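Robot cell pause: what happened and what changes

Aug 29, 2025

Both two-arm cells at Faltbridge were shut down for 2 days this month after the right arm in one of them kept moving when its operator released the enable pedal. It traveled another 107 millimeters before the software limit caught it. Nobody was hurt and no parts were damaged, but the arm should have stopped at once, and we treated it as a safety fault.

The cell was running the kitchen set at the time, the toy food and dishes most of you have worked with since June. The arms move slowly on this task and the operator stands outside the enclosure, so the risk was low. It would not have been low if someone had been reaching in to reset the table.
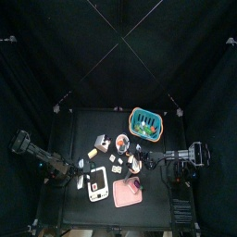
Tapio Saarinen pulled the logs the same afternoon. The pedal signal dropped when it should have. The stop message then sat in a queue behind camera data and reached the right arm's controller late. The left arm got its message on time, and that is why the operator first took the problem for a lag in the display and pressed the pedal again before hitting the emergency stop.

The queue setting came in with the Mosumum update we installed in June. We had tested the emergency stop after that update. We had not tested the pedal under full camera load, and that test was missing from the checklist altogether.

Stop messages now go out on their own channel. Tapio ran 200 pedal releases on each cell with all cameras on, and every one stopped both arms within the limit. The Grotia cell uses different controllers and was not affected.
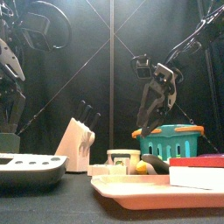
Both arms at the table with the kitchen set.

Please note the following before your next shift:

The pedal test is now part of the startup check. Do it with the cameras running and write the result on the sheet.

If an arm moves after you let go of the pedal, press the emergency stop. Do not try the pedal again first.

Keep hands out of the enclosure until both arms are locked out, including for a quick reset of one item.

Leave the cell powered on after a fault so the logs can be saved.

Pirjo Savolainen will go over the new startup check with each shift. It takes 8 minutes. Anyone who saw an arm stop late earlier this summer should tell her, even if it seemed minor and was not written up.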